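Zinddale Polytechnic
Introduction to Robot Learning
Handout 5: Collecting demonstrations

Read before the lab session in the Van der Merwe room. Bring your operator log. The first collection plan is due at 5 p.m. on the day before your group's slot.

5.1 What we are collecting

In the first four handouts the data was given to you. From now on you make it. The task for this part of the course is bagging: two arms, an open bag, and a few drink containers (bottles and cans) that have to end up inside the bag. An operator drives both arms through the whole task, and the recorder saves what the cameras saw and what the joints did. One run from start to finish is an episode.

The policy you train in Handout 7 will have no other source of knowledge about the task. If every episode has the bag in the same place, the policy will reach to that place even when the bag has moved. If your operators always pause before closing the gripper, the policy will learn the pause too.

The course pool currently holds 4,000 episodes from earlier years. You may use them for pretraining. Your own group must add 40 accepted episodes.

5.2 Camera views

Each episode is recorded from a fixed camera and from the cameras near the grippers. The fixed view shows where things are on the table. The gripper view shows the last few inches before contact, and it has problems of its own. The fingers always take up part of the picture. A bag lying on its side can fill most of what is left, and a can inside it may show only as a rim or a strip of color. Printed cloth makes it harder again, as a pattern of red wedges has strong edges that have nothing to do with where the bag opens.

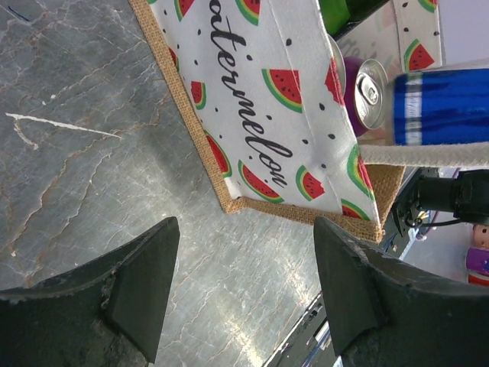

One student wrote in last year's feedback that it seemed wasteful to store the gripper view when the fixed camera already sees the whole table, and asked whether it could be dropped to save disk space. Please don't drop it. You can train a fixed-camera-only version as an ablation in Handout 8, and most groups do. But a view you never recorded can't be put back later. Disk space is my problem, and the quota is 600 GB per group.

5.3 Writing the collection plan

Your plan is one page. It lists what varies between episodes and what stays fixed. For bagging, I expect at least these to vary:

Bag type. A stiff paper bag stands up by itself. A cloth or burlap bag may slump or lie flat. These need different motions and should not be mixed without a label.
Bag pose. Standing or lying down, and which way the opening faces.
Containers. Cans and bottles are grasped differently. Use both.
Starting state. Some episodes should begin with the bag empty, others with containers already in it. A policy that has only seen empty bags tends to do badly on the last item.
Background. A cloth or a tray at the back of the table is fine, as long as it is not there in every episode.

Keep fixed: camera mounts, arm base positions, table height, the recording rate and the gripper force limit.

Change one or two things at a time, and do it on a schedule. Operators who are told to "mix it up" fall into a habit after a dozen runs - the bag drifts back to the middle and the tall bottle always goes first. Write the schedule out beforehand and tick it off.

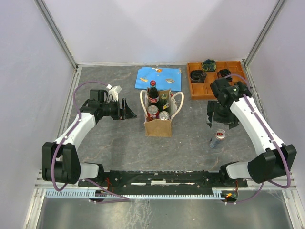

When both arms are used, the plan also has to say which arm does what. The simplest rule is that each arm takes whatever is on its own side. Another is that one arm steadies the bag while the other does the lifting. Either is acceptable. What causes trouble is a data set in which one operator follows the first rule and the next operator follows the second, with nothing in the log to tell them apart. The model averages the two and you get an arm that hovers.

5.4 Running and labeling episodes

Start the recorder, wait for the tone, then move. Stop recording only after both arms are clear of the bag. Fill in the Drakimen form straight away, while you remember the run. The fields are operator, bag type, start state, schedule row and outcome.

Outcome is one of these:

success - every container named in the schedule row is in the bag, bag not torn or knocked off the table
recovered - same end state, but with a drop or a missed grasp on the way
failure - anything else

Keep all three. Recovered episodes are worth having, since they show the arms getting out of trouble. Failures are left out of training but used to check your success classifier. Up to ten of your 40 may be marked recovered.

5.5 Checking before you upload

Play back every episode once from each camera. Look for dropped frames, a view that has shifted since the previous session, and glare on the table that hides the edge of a can. Compare the first and last episodes of the day side by side. If the fixed camera has been bumped, the difference is easy to see and the episodes in between need a note.

Then run the checker. It flags episodes with more than 3,000 time steps, which usually means the recorder was left on. 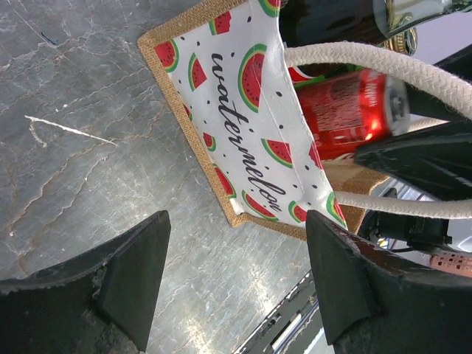 A common objection in the lab is that slow episodes get flagged even when the operator was only being careful, and that this pushes people to rush. The point is fair. A flag is a request to look and does not count against you. Trim the idle time at the ends if there is any, leave the middle alone, and write "slow, checked" in the log.

5.6 Reading and next step

Chapter 3 of the Pakholm course reader, the sections on imitation learning and on operator differences. In Handout 6 we split the data. Do not split it yourselves before then, and do not rename the episode folders.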